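Equipment planning for the next budget year: where we stand

June 26, 2022

Several members of the workshop have asked me what happened with the equipment list, so I will try to give a full answer in this newsletter. The short version is that the list is ready, the money is mostly agreed, and two decisions are still open. The longer version follows, and I apologize in advance to readers who do not like tables of costs told in words.

Our budget year starts in November. Everything we want to order must be in the plan before then, with a quote from the supplier and one page of explanation. Last year we wrote this page too late and we paid for it: the spare parts came out of the travel money, and Yaw Wumbei had to follow a workshop in his own field by video. I do not want to repeat this.

The biggest part of the request is for the two-arm sorting cell, which we call Lillia. Until now it was paid from the starting grant, and the grant finished this spring. From now on it must live from the normal budget like the milling machine and the printers. This means we have to think about it in a different way. A grant pays for a thing one time. The normal budget wants to know what the thing will need every year, and for how many years.

Konrad Michalski made a good first estimate. He divided the cost into what is fixed on the rail and what wears out. The arms themselves are in the first group. We have two and we are not asking for a third, although this was discussed at length (thank you to all who wrote to me about it). In the second group are gripper fingers, cables, cable clips, screws, and the bottles, bags and other small objects we use in the tasks. It is surprising how much of the discussion was about cables. When a cable makes a wide bend past the elbow many times per hour, it gets tired, and a tired cable gives errors that look like software errors. Kacper Kołodziej lost most of a week to one of these in the spring. The plan now includes a full replacement set for both arms, kept in the drawer, and not ordered when something is already broken.
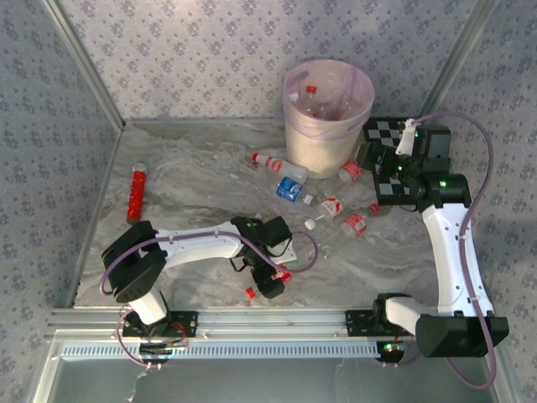

Lillia at the bottle task, with the bin at the back of the table and an arm on each side.

The bottle task is also the reason for the second large line in the plan. It looks simple, and for a person it is. For planning the purchase it is useful exactly because it is ordinary: clear plastic, caps in different colors, labels that shine, a soft bag folded over the rim of the bin. Ryszard Lis proposed that we choose the next grippers by how they manage with such objects, and not by the numbers in the catalog. I agree with him. Clear bottles lying in different directions on a glossy surface are a more honest test than a clean metal block.

We received quotes from two suppliers. Wokov offers a pair of grippers with installation and one year of service for 2,898 dollars. The price is good, but the fingers can only be bought from them, and the delivery of new fingers takes 17 days in the best case. Bindotden is more expensive at the beginning. On the other hand, they give us the drawings of the fingers, so we can print our own and pay only for the material. Orlando Villca calculated that over five years the second offer becomes the cheaper one, if we continue to change fingers as often as we do now. If we become more careful, the difference is almost nothing.

This is the first open decision. I have asked both companies for a loan pair, so that we can try them on the same task with the same bottles. Bindotden already said yes. Wokov wants to send a person together with the grippers, and we are looking for a date that is good for everyone.

The second open decision is the service contract with Kereama, who maintain the control computer. The contract ends this winter. We can renew it as it is, or take the smaller one without telephone support. In the past year we called them twice. Konrad would take the smaller contract and put the difference into a second control computer, which could wait on the shelf as a spare. Kacper thinks that a spare computer which stands on a shelf without updates will not work on the day we need it. I think both are right — so please write to me if you have experience with this question.

Smaller lines in the plan, for completeness: a new lamp for the table, a box with a lid for the task objects, replacement bags and adhesive floor marks for the walking area. The new chair is not included. It will come from the furniture money, and I am told that the form is already signed.

If you need something that is not in this text, send me the name of the part, the price with shipping, and one or two sentences about the use. Please also write how long it will last, even if you must guess. Requests for the shared tools go to Yaw, and everything connected with Lillia goes to Orlando, who keeps the list and can tell you what is already on it.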